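Aceite para muebles de madera Ferico 2282, acabado mate satinado

15 de marzo de 2021
Por la tienda de Soltorell

Empiezo por lo que más me preguntáis en el mostrador: sí, es el mismo aceite que vendíamos antes en la lata verde. Ferico ha cambiado el envase (ahora es gris, bastante más feo para mi gusto, pero con un tapón que por fin cierra bien) y le ha puesto número de referencia, el 2282. El líquido de dentro es el de siempre. Lo he probado en una tabla de haya junto a un culín que me quedaba de la lata vieja y no distingo una mitad de la otra ni con gafas.

Es un aceite para interior, pensado para muebles que se tocan mucho: mesas de comedor, encimeras de escritorio, estanterías, taburetes, cabeceros. Lleva aceite de linaza y un poco de cera, y deja la madera con un tacto que a mí me encanta, entre seco y suave, sin esa capa de plástico que notas con algunos barnices. Huele bastante el primer día. El segundo ya menos, y a la semana solo lo noto si pego la nariz.

Lo tenemos en lata de 2 litros. Ya sé que a muchos os parece una barbaridad para una mesa, y tenéis razón, con una lata hay para la mesa, las sillas y lo que se os ponga por delante. Estamos esperando el formato pequeño y en cuanto llegue lo pongo en la web.

Para qué maderas va bien

Roble, fresno, haya, arce, abedul, nogal, cerezo. En pino también se puede, aunque el pino bebe muchísimo y a veces muy a su aire, con zonas que chupan el triple que las de al lado. Si vais a usarlo en pino os recomiendo hacer antes una prueba por debajo del tablero, donde no se ve, y dejarla secar hasta el día siguiente.

En maderas claras calienta un poco el tono. Tira a miel, muy poquito, pero tira. Hay gente que viene buscando que el fresno se quede exactamente igual de pálido que recién lijado y para eso tengo que mandaros al Savchuk blanqueado, que lleva una pizca de pigmento blanco y contrarresta el amarillo. Es más caro y se extiende peor, os aviso. Yo en casa tengo el Ferico normal y no lo cambiaría.

En nogal es otra historia: lo oscurece y le saca unas vetas preciosas, de esas que uno se queda mirando un rato. Con las maderas tropicales tengo poca experiencia. Una clienta lo usó en un banco de teca y quedó contenta, pero tardó casi cuatro días en secar, la teca ya viene grasa de por sí.

Lo que no: tableros con melamina, muebles barnizados (hay que quitar el barniz entero, hasta madera viva) y nada que vaya a dormir en el balcón. Para exterior hay otros productos.

Cómo lo aplico yo

Cada uno tiene su manera y la etiqueta dice otra cosa en un par de puntos, así que tomadlo como lo que es, mi costumbre.

1. Lijar. Para un mueble normal empiezo con grano 120 y acabo en 180, siempre a favor de la veta. No subáis mucho más: si la madera queda demasiado pulida el aceite no entra y se queda haciendo charquitos. Lo del grano 2000 que se ve por ahí en vídeos es para otra cosa, para frotar la última mano ya seca, y con muchísima suavidad.

2. Quitar el polvo. Aspirador con cepillo y luego un trapo apenas húmedo. Después espero una hora larga a que la superficie esté bien seca.

3. Remover la lata desde el fondo, con un palo plano. La cera se va abajo y si no la mezcláis la primera mesa sale sin cera y la última sale hecha una vela.

4. Primera mano generosa, con brocha o con trapo de algodón que no suelte pelusa. Yo uso camisetas viejas cortadas. Dejo que beba quince o veinte minutos y voy reponiendo en las zonas que se quedan mates.

5. Retirar todo lo que sobra. Este paso es el que más gente se salta y el que más disgustos da. Si dejáis exceso, a los dos días tenéis una superficie pegajosa que recoge hasta el último pelo del gato. Trapo limpio, y otro trapo limpio, hasta que salga casi seco.

6. Esperar a mañana. Con la casa fría o humedad, mejor dos días.

7. Segunda mano, fina. Muy fina. Si os parece poca, probablemente está bien. Se retira igual que la primera.

8. Tercera mano solo en mesas de comedor o escritorios con mucho trote.

MUY IMPORTANTE con los trapos: el aceite de linaza se calienta al secar y un trapo empapado y hecho una bola puede prender fuego solo, sin chispa ni nada. Los extiendo al aire libre, planos, lejos de cualquier cosa que arda, hasta que se quedan tiesos, y entonces los tiro. También se pueden meter en un cubo metálico con agua y tapa. Esto va en serio, leed la etiqueta.

Cuánto gasta

Ferico da un consumo de 70 gramos por metro cuadrado en la primera mano y a mí me sale bastante parecido en roble. En haya un pelín menos. La segunda mano gasta muy poco, con lo que queda en la brocha casi casi vais servidos.

Una vez abierta, la lata aguanta mejor de lo que parece si limpiáis el borde antes de cerrar. Si sale una telilla por encima, se retira entera con una espátula (sin romperla, que luego aparecen grumos por todas partes) y lo de abajo está perfecto.

El día a día de una mesa aceitada

Se limpia con una bayeta escurrida y un poco de jabón neutro. Nada de amoniaco ni de limpiacristales, ni del lado verde del estropajo. El vino y el café se quitan sin problema si los pilláis pronto. El limón y el vinagre son más traicioneros y pueden dejar un cerco mate, que se arregla con una gota de aceite y un trapo.

Ojo con el hierro y el agua. Cuando una cosa de hierro sin proteger se queda apoyada y mojada sobre roble sale una mancha negra azulada que cuesta horrores quitar. A las bandejas, rejillas y soportes metálicos que viven encima de la mesa les pongo fieltros adhesivos debajo, los Catach redondos, que pegan bien y se cambian en un momento. De paso evitáis los arañazos de arrastrar, que en una superficie clara se notan una barbaridad cuando entra la luz de lado.

Una mesa de madera clara con una bandeja metálica negra encima, una combinación que me tiene ganada desde hace años:
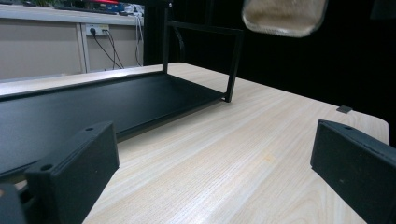
Repaso anual

Una vez al año, yo lo hago en septiembre, cuando ya se puede ventilar sin asarse y todavía no hay calefacción. Limpio bien, dejo secar, paso una lija de 240 casi sin apretar por donde la madera se ve apagada y doy una mano finísima de aceite. En una tarde está, y a la mañana siguiente se puede usar con cuidado. Para poner mantel o dejar cosas pesadas encima esperad una semana.

Lo bueno del aceite frente al barniz es justo esto, que se puede arreglar un trocito. Si alguien apoya una olla donde no debe, lijáis la marca, dais aceite y en un par de semanas el parche se ha igualado con lo demás.

Lo que no me gusta

El olor del primer día, que ya lo he dicho. La etiqueta, con una letra diminuta. Y que tarda en secar, sobre todo en invierno; si necesitáis la mesa para el sábado y estamos a jueves, comprad otra cosa o comed en la cocina.

Tampoco es el producto más resistente al agua que vendemos. Para la zona del fregadero me quedo con un aceite duro de dos componentes.

Envíos y recogida

Se manda por transporte terrestre, a las islas no podemos porque va como mercancía inflamable. Si venís a la tienda a por él, traed una foto del mueble y lo vemos, y si tenéis un retal de la misma madera todavía mejor, os doy un poquito y hacemos la prueba allí mismo.

También te puede interesar

Aceite blanqueado Savchuk para fresno y arce
Fieltros adhesivos Catach, redondos y en tira
Jabón neutro para madera aceitada
Brocha plana para aceites, cerda mixta
Lijas en pliego, del grano 80 al 2000
Cómo quitar un barniz viejo sin volverse loco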